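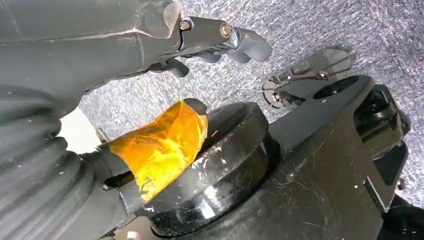

Grirkell Records Office – Payroll Archive Team

The Plestent migration closed in March with 2,688 ledgers indexed. Anoma Barua set the retention rules and is still revising them. "We keep wage sheets for 45 years," she said. "The old schedule gave no figure for overtime slips, so they piled up."

Of the ledgers, 1,649 came from the Gamage depot, where page numbering restarted with each foreman.

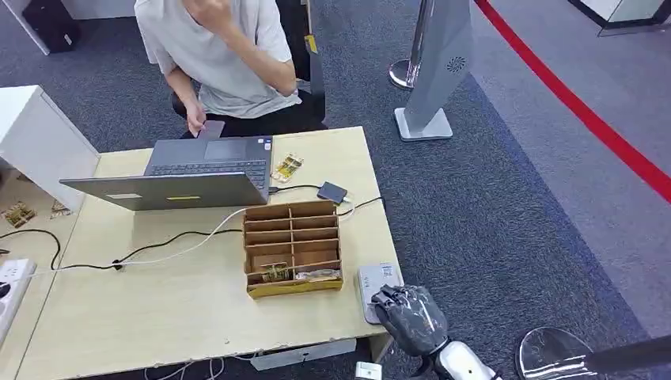 Parveen Rathnayake disagreed on the numbering and would have kept the foremen's sequence as a second key, "even if it slows the search."

Barua has left that open. Duplicate entries are merged by hand – 5 fields must match.

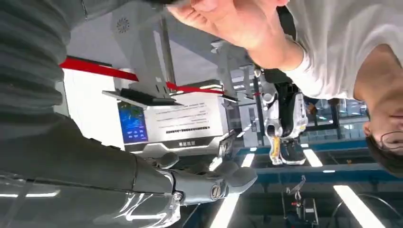
"Initials are the weak field," she said. "Clerks dropped the middle one after a transfer."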